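Sorting bench, August, 2:30 pm start

Bench wiped with the Cellusar stuff, one pass, let it air out. Zandosham box tipped onto the wood again bc the small parts had all got mixed in with the blocks. Plan is same as last time: blocks one tray, odds and ends the other. Karix sheet says 237 pieces in the full set, we're short and I'm not chasing it today.

Blue tray = blocks. Orange tray = everything else. Write it on tape!! keeps getting swapped.
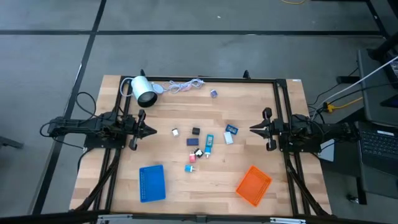 Do the little cubes go in with the long blocks?
They go with the blocks, blue tray, whatever color they are. Only stuff with a cap or a label goes in orange.

4 rounds, 30 min blocked out for the lot. Round 1 slow, kept stopping to argue about what counts as a card. Decided cards are odds and ends. Round 2 fine. Didnt write a time for round 3, my fault, leave the cell blank and dont guess it.

Stelmakh order still not in. Asked for more bins w/ lids, the quote was over 2,000 so somebody has to sign it. Til then the open trays stay.
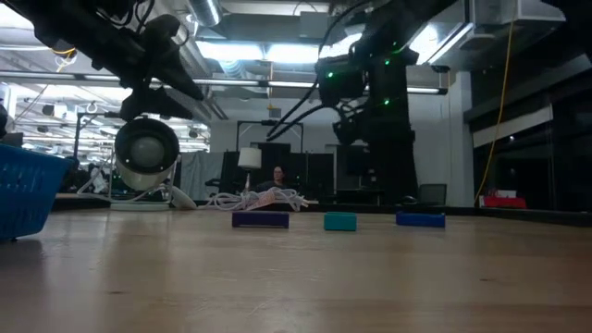
Color names need fixing before the next sheet goes out. We've got "blue" written for half the set and its useless when you're reading it back later. From now on: indigo for the dark purplish long one, royal for the other long flat one, teal for the short stubby one. Indigo and royal look close enough in shape that color is the only thing I'd trust to tell them apart on a list. Old sheets can stay how they are, just put a note at the top.

To do
- tape labels on trays
- recount cubes agianst Karix sheet
- coil the white cable properly
- ask re Stelmakh sign off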